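4.2 Episode acceptance rules

Every simulated episode was checked against the same written rules before it entered the training set. The rules were fixed before collection began and applied by one reviewer. Of 877 episodes recorded in the Otlow simulator, 800 were accepted. An episode was rejected if the arm passed its joint limits, if objects overlapped at reset, or if the camera view did not match the logged pose.

Start states were held to a stricter standard. The gripper must be open at the first step, and at least one object must be in view of the wrist camera. Objects may lie at any angle, and small props are allowed in the room. Figure 3 gives a wrist view with both fingers apart and a toy hammer on a diagonal to their left, against plain gray and taupe walls. We kept the walls untextured in this room set so that reviewers could spot overlapping geometry quickly.

Figure 3. Wrist view, plain room set. 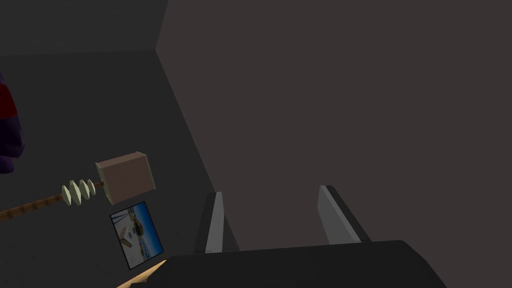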